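Shared Floors: A Friendlier Set of House Rules

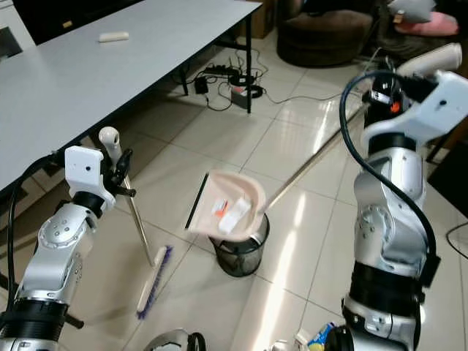 We've been working on the Talen handbook since April, and I'm so pleased to say the cleaning chapter is ready for everyone at Stivton to read! It has 11 rules, most of them short (the one on cables grew to a full page, sorry). Please keep cords and power strips out of any path an arm has to sweep, stay 3 feet back while a tool is being held, and make sure whoever has the stop button isn't also holding the coffee. Our friends at Vallau asked for a note on emptying dustpans slowly over the bin, so we've put that in too. Comments are welcome at the front desk.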